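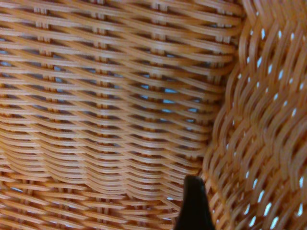
Close-Up Wicker: Settings That Help the Planner

Home | Kitchen | Workshop | Software Tips

Woven baskets are hard on depth software. Light comes through the gaps, and the shiny strands throw off stray points.

- Fill small holes in the depth map before planning a grasp. In Vukar, start with a fill limit of 400 and go to 500 for open weaves.
- Mask the finger out of the wrist view - otherwise the planner treats it as part of the basket.
- Lower the approach speed near a seam, where two weaves meet.
- Save the settings under the basket's own name.

Norbert Bárány, Stodstead

Print this page | E-mail this page

Contact | Copyright Zullwood | Back to top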